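### 3.2 Collecting demonstrations by remote control

All demonstrations were recorded in the Turkby simulator, with an operator steering the arm from a desk and seeing only what the wrist camera saw.

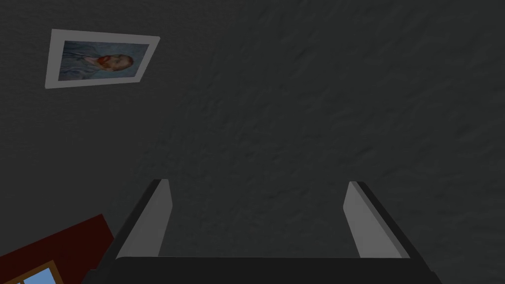
Operators needed 12 practice runs before their demonstrations were kept, and most spent the first few learning which way was up. We recorded 1243 demonstrations in November — fewer than planned, as patience proved to be the limiting resource.

**Figure 2.** Wrist view in Turkby, with the gripper open and a framed portrait on the upper left of a dark wall.

Each recording was trimmed by hand to remove long pauses, which the Plestik policy would otherwise learn to imitate with great devotion. Pauses of up to 10 frames were left in.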